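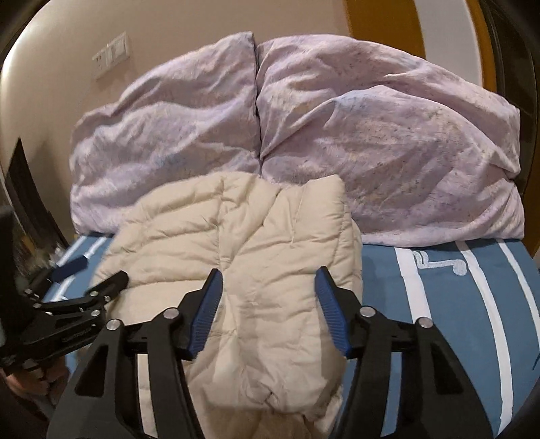
The Etlow handbook for home demonstrations is 26 pages long, and the word "folded" appears in it before anyone has said what it means. I bring this up as a person who has read all 26 pages twice, once for work and once out of spite.

My complaint is with rules. I like rules. I came to robots from hotel laundry, where a wall chart told you how a bath towel should look from the doorway and a supervisor told you how far yours was from the chart. When I started collecting demonstrations with hand-held grippers, in real bedrooms with real bedding, I expected a wall chart. What I got was a PDF with a section on acceptable footwear.

So let me make the case for a certain kind of rule and against another kind, and I'll use laundry, because laundry is what I know and because it makes people less grand when they talk about the future.

Take anything quilted. A cotton T-shirt will do what you tell it. Something padded, with a shiny outside and puffy channels, has opinions. You fold it in half and it rises again like bread. You press one corner down and the other one comes up to see what happened. Any two sensible adults will disagree about when to stop. One of them thinks the job ends when the sleeves are out of sight. The other wants a rectangle, and will still be there at supper.

The handbook says to stop "when the garment is neatly folded." I have watched good people stand over a bed with a gripper in each hand, trying to work out whether they were neat yet.

You can guess what this does to the recordings. In July I sat with Ritu Vishwakarma, who has the thankless job of checking them, and we went through a batch of 3,807 clips from the folding set. I won't pretend I watched every one with the same warmth. What struck me was how well people followed the rules that didn't matter. Shoes were correct. Start gestures were correct. Every clip began with the grippers open, as per page four. And then each person folded the thing the way their mother did, or the way they did it in the army, or in one case into a sort of burrito, and called it done.

Ritu passed the burrito. She had to. It met every written requirement we had.

There is a school of thought, and I've had it explained to me at some length over bad coffee, that this is fine. Variety is good for the machine. Let it see a burrito. Let it see the army fold, and out of the great stew it will find the true shape of folding. I'm half with them. I wouldn't want 2,000 clips of one tidy man folding one tidy shirt on a bare table, partly for the machine's sake and partly for the man's. Real beds have patterned sheets and pillows that slump against each other. Sockets sit where somebody's grandfather wanted them. All of that belongs in.

But variety in the room and confusion about the goal are two different things, and we keep filing them under one heading. If the pillows change color from house to house, the machine learns to ignore pillow color. If the meaning of "finished" changes from house to house, what's it supposed to ignore? The end? I have worked with people who learned that lesson, and they were not asked back.

What I'd like, then, is a handbook turned inside out. Be strict about the few things that decide whether a clip is worth keeping, and shut up about the rest. My own list is short enough to fit on a card, which is where I think it should live.

- Say what done looks like. Give one sentence per type of item, plus a photograph. For a padded garment I'd accept "lies flat enough that it stays put when you let go, with no loose part hanging over the side of the bed."
- Say when to give up. If a fold has sprung open three times, let it be open, step back, and mark the clip.
- Keep mistakes in. A dropped corner that gets picked up again is worth more than a lucky first try, and at present people delete it out of pride.
- Keep hands out of the work. If you reach in with bare fingers to fix the hem, then your fingers did the folding, and the gripper gets the credit.
- Ask before you go into anyone's bedroom, and ask again before the recording leaves it.

The fourth one gets me in trouble. People don't like being told they've helped. It's such a small thing, that little tuck with the thumb, and they do it with the innocence of someone straightening a picture in a house they're visiting. I've done it. I did it on camera, and Ritu wrote "whose thumb?" in the notes, and I had the nerve to say it might be anyone's.

The fifth shouldn't need arguing, and yet in the present handbook consent is on page 22, after the instructions for cleaning pads. A bedroom is the most private room most people own, and we walk in with two black pincers and ask them to lie down on nothing and touch nothing. They're amazingly nice about it. One woman had ironed the sheet. The least we can do is move the paragraph.

Now for what I'd throw out. I'd throw out the footwear. I'd throw out the rule about making the bed first, which turns every home in the set into the same fairly smug home. I'd throw out the limit on clip length, which was brought in to save storage and has taught an entire crew to fold like thieves. I would throw out "natural speed," a phrase that has never once been followed by natural speed. Tell a person to move naturally and watch them forget how elbows work.

I should be fair to the other side. Skoltau, where a friend of mine does the same job, went the strict way on everything. Their crew has a printed sheet for each garment, arrows and all, and a rule for which gripper leads. Her clips are beautiful. They look like synchronized swimming. She also tells me that her people now freeze when a zipper turns up on the wrong side, as zippers do, and radio in for guidance. That's the price of the thick book. It makes experts in the book.

And the thin book has its price too, which is me and Ritu at nine in the evening, arguing about whether a vest is "resolved." We made up that word ourselves. It isn't in the handbook either.

What bothers me most is the way rules get added. They pile up like things on the chair by the bed. Somebody trips over a cable, so we get a cable rule. A visitor from head office thinks the crew looks scruffy, and there's your footwear. Each one arrives after a real event and each one sounds sensible on the day. Taking one out, though, calls for a meeting, and the meeting calls for someone to say out loud that the thing was pointless, usually in front of the person who wrote it. So they stay. I'd trade any five of them for a standing date, twice a year, on which every rule has to be defended by someone who has used a gripper that month. No defender, no rule. I suspect we'd be down to the card by the second sitting, and that somebody would try to laminate it.

I put this to the office, in writing, with the wording for padded garments attached. The reply was friendly. They agreed that "neatly" was vague and they've promised to fix it in the next edition, where it will read "neatly and consistently."

Ritu has printed my card anyway and taped it inside the lid of the gripper case. The crew reads it while they're waiting for someone to come to the door. So far the only written objection is to the line about giving up after three tries, under which somebody has added, in pencil, "four for duvets." I've looked at a good many duvets now and I'm inclined to let it stand.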